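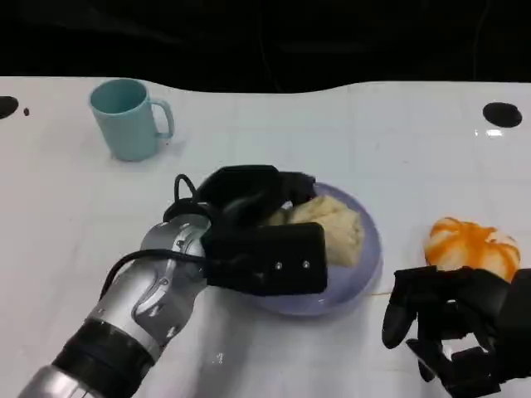

Left hand on the bread-like food, right hand waiting its turn, during a plate-and-mug task.

Furix Teaching Kit for Two-Handed Tabletop Work

If you have ever tried to explain to someone over the phone how to pick up a soft roll without squashing it, you already know why we built the Furix kit. Some jobs are so much easier to show than to write down! With Furix you put on the gloves, move your own hands the way you would at your kitchen counter, and the robot's hands follow along while the software saves the whole thing as a lesson you can play back, trim, or throw out and do over.

We like to start new customers on food and dishes, partly for the fun of it and partly for the good practice they give. Bread is lumpy and never quite the same shape twice, a plate has a rim that fingers have to get over, and a mug handle may be pointing any which way when you come to it. Llinos Yorath, who wrote most of our starter lessons, suggests recording 10 short tries of one small move before you go on to anything longer, and we have found that to be very sound advice (even for people in a hurry, and we do get a few of those).

You can also lead the arms by hand. Press the release on the Trorkine pedal, take hold of the forearm, and guide it gently where you want it to go. Carola Steinbach on our support desk is happy to walk you through both ways on a call, and she will stay on the line until your first lesson is saved.

In the box: one pair of gloves, the Trorkine pedal, the Netska recorder with room for 2,000 lessons, cables, and a printed guide. Arms and hands are sold separately.

Price: $605 per month, setup call included. Orders placed now ship in June.

We use cookies to remember your cart and see which pages are helpful. Accept all | Manage choices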